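Wednesday
By the Plaranach Guides Desk

The Summary of Chapter 13

The assignment sheet for Wundedetti called for chapter summaries, a list of characters, a page on themes, and discussion questions for middle grades. The fee was fixed. The guide had to match the school edition, and the school edition was the one Plaranach had mailed to me in a padded envelope with a return label.

I work from a form. The left column holds the chapter number and page range, the center column holds events in order, and the right column holds anything a teacher might be asked about. I don't read ahead. A summary written by someone who knows the ending tends to leak it, and the style sheet lists leakage as a fault, under spelling and above tone.

Wundedetti is told by a girl whose family runs a ferry office in a river town. The river has been dammed upstream and there is less crossing to do every year. In chapter 1 she is given the ledger to keep. By chapter 6 she has begun entering passengers who did not cross. She gives them luggage and fares and, in one case, a dog. The prose is plain. Most events happen at the ticket window, so the center column fills slowly and the right column fills fast.

In chapter 12 her aunt finds the ledger and puts it in the stove. In chapter 14 the ledger is on the desk again and the aunt has moved to the coast. Chapter 13 came between them, and according to my form it ran from page 151 to page 158. I had initialed the row. The center column said: "Narrator and aunt talk on the landing. Aunt explains about the first ledger. Narrator agrees to stop."

I checked the row against the book, as I do with every row before I send a batch. Page 150 was the end of chapter 12. Page 151 was the beginning of chapter 14. The contents page went from 12 to 14 with no gap in the leading, and the binding was tight. I counted the signatures, and they were even. No leaf had been cut.

The form saves a time with each entry. Chapter 13 had been entered at 4:10 in the afternoon, after chapter 12 and before chapter 14, at my usual rate. I had typed it. There was a note in the right column as well, in the shorthand I use: "landing = only place in the house w/o window. Ask students why."

I went to the Madville library, which had the trade edition in storage. It had the same text on larger pages and the same contents, with 12 followed by 14. The clerk renewed it for me in advance without being asked. I took it home and set the two copies side by side and collated them line by line through the end. They differed in two commas and the spelling of "gray."

It was possible that the number had been skipped on purpose. Some buildings do it. That would account for the book and leave the form to be accounted for. I wrote a query to Tan, the original publisher, through the permissions address, and asked whether an earlier state of the text had included a conversation between the narrator and the aunt. I attached my summary. I described it as a summary.
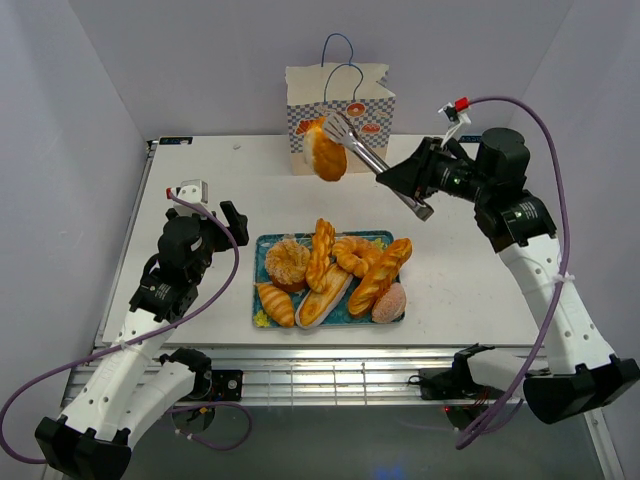
Tan replied that no such chapter had been set, in any edition, and that the author's typescript was also numbered without it. The reply went on to say that the summary was accurate. It asked me to correct one point, however, as the aunt does not explain about the first ledger on the landing. She starts to, and the narrator explains it for her. Would I please adjust the verb.

I read this several times for a second meaning. Then I opened the form and changed "Aunt explains" to "Narrator explains," and the time on the row updated.

The rest of the batch took the remainder of the week. Chapter 17 is the last. The dam is opened for repairs, the river comes up, and a party of passengers arrives at the window wanting to cross. The narrator looks in the ledger and finds them already entered, with the correct luggage. She does not charge them again. In the discussion questions I asked how the reader could tell that she had stopped making entries, and where in the book she had agreed to do so. When I went back for the page reference I had only the one row to cite.

The style sheet has no rule for this. It says that every claim in a guide must be supported by the text, and that page ranges must be those of the school edition. It also says that chapters are to be summarized in full, without omissions, and that the writer must not renumber. I could keep any of these rules by itself. I entered the page range for chapter 13 as 150–151, left the center column as corrected, and sent the batch to Plaranach with the library copy listed under sources.

Approval came back with two marks. One was a missing period in the character list. The other was beside chapter 13, in the right column, where the editor had struck my question about the landing and written that it was too easy for the grade level, and that most students would remember the window had been bricked up.

I restored the period. Then I took the school edition out of its envelope, where I had already put it for the return, and turned to page 150.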